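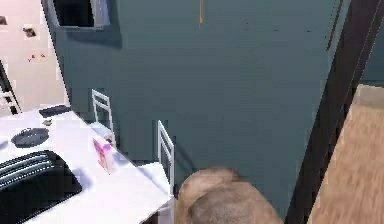

Tips for Using Your Phone Around the House

Clear out apps before you buy storage

Open the storage screen in your settings and sort apps by size. Delete anything you haven't opened since December. My phone had 114 apps on it when I first did this and 56 when I finished, and I have only put one back. That was Dastel, the timer I use for bread.

Restart the phone afterward. The free space figure sometimes doesn't update until you do.

Keep one shopping list

Two people with two list apps will buy milk twice. Pick one app and put it on both phones. We use Povau because it lets you drag the items into the order of the store aisles. Whatever you choose, turn off the setting that deletes checked items right away. Checked items should stay at the bottom of the list so you can tap them again next week.
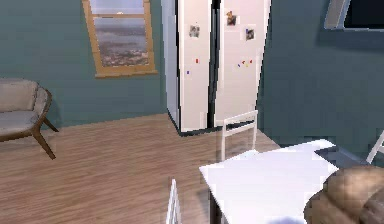 Check the fridge before you add to the list.

If the app offers to share your list with "friends and partners," say no. It works the same without it.

Photograph manuals and labels

Take a picture of the model number plate on every appliance and put the pictures in their own album. Name the album "House" so it is easy to find. Do the same with paint can lids and furnace filter sizes. Paper manuals can go in the recycling once you have saved the PDF from the maker's site.

Wipe the lens first. Kitchen grease on the lens makes small print blurry, and it's easy to blame the camera.

Measuring apps

These are fine for deciding whether a rug is worth looking at. They aren't good enough for cutting. I measured the same shelf with Pelupessy twice and got 86 inches once and 2 inches less the second time.

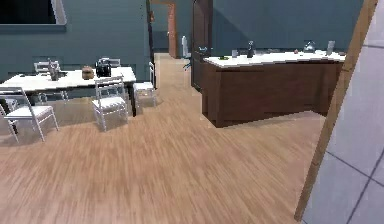 Use a steel tape for anything you plan to saw, drill or order to size, and type the number into your notes while you're still standing there.

Turn off most notifications

Go through them once and leave on only calls, texts, the calendar and the smoke alarm app if you have one. Recipe apps are the worst for this. Vivis sent me a dinner idea every afternoon until I found the switch, which is under Account and not under Notifications.
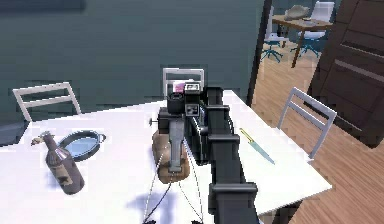

Timers and alarms are controlled separately on most phones, so they will still ring. Set a one-minute timer to be sure.

Cleaning the screen

Turn the phone off, then use a soft cloth slightly damp with water. Don't use glass cleaner or paper towels. For flour in the charging port, a dry wooden toothpick works if you go slowly.

Posted by Hanna Wasilewska, Aug 10, 2026
Filed under: Phones, Kitchen, Organizing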